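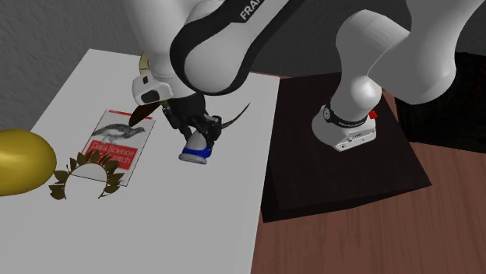 Brilbridge Local History Forum > Archives and Collections > Digital Projects

Thread: Drundine mill photos, captions and dates

millrace_ed
Has anyone else been through the Drundine collection since the county library put it online in May? I have spent several evenings on it and I am glad to have it, but a lot of the captions are wrong. The street views marked "Drundine, Main Street" are a mix. At least 3 of them are Prestton. You can see the Prestton depot in one, with the water tank behind it.

I would like to put together a list of corrections and send it in. If you have spotted any, post the item number and what you think it should say.

tannery_row
The captions were copied from the backs of the prints. The library says so on the About page. They made a choice to keep the original wording even where it was wrong.

millrace_ed
I read the About page. Keeping the old wording is fine, but there should be a second line with the right place. Someone searching for Prestton will never find those depot pictures.

ledgerlines
Agree with Ed. I work with city directories a lot and place names are what people search on. Nobody types in "Sumampouw print, box 2."

For anyone newer here, Sumampouw was the studio on Mill Street. Most of the collection came out of their files when the building was sold. The studio took pictures all over the county and the prints were sorted by customer, which is how the towns got mixed up.

oldferryroad
I have the date on item 200 down as wrong too. It says 1920s but the brick school is in the background, and that school opened after the flood. My mother was in the first class.

tannery_row
Which flood? There were two.

oldferryroad
The second one. The first one didn't reach the school lot.

ledgerlines
It reached the lot. It didn't reach the old frame school, which stood further up the hill. The newspaper printed a map of the high water line and the library has it on microfilm. That doesn't change your point about the date, though. The brick building is the later one either way.

oldferryroad
OK, I stand corrected on the lot. I still say the date is wrong.

quarrykid
Can I ask a basic question? How many pictures are there in total? The front page says 1,000 but I get to the end of the list well before that.

millrace_ed
They are adding them in batches. The list shows 20 to a page and the last page is whatever was finished most recently. The mill interiors are not up yet, and neither are the portraits.

tannery_row
I'm not sure the portraits should go up at all. Those were private customers who paid for a picture. Families may not want them on a public site.

ledgerlines
They are two or three generations back by now. I found my great-grandparents' wedding picture in a box like that at a different library and would never have seen it otherwise.

tannery_row
That is your family and you were happy about it. Others may not be. I would want a way to ask for one to be taken down.

ledgerlines
There should be a way to ask, yes. I would still put them up first.

quarrykid
Thanks for the answer on the count. I have one for the list. Item 47 says "Brilbridge bandstand" but the roof is wrong for ours. I think it is the one in the Drundine park, before it was moved.

millrace_ed
Good one, added. So far I have the Prestton street views, the school date and the bandstand. I will leave the list open until the end of the month and then mail it to the library. If you would like your user name left off, send me a message.

oldferryroad
Leave mine on. I will look for my mother's class picture and scan it, if the library wants something to check the date against.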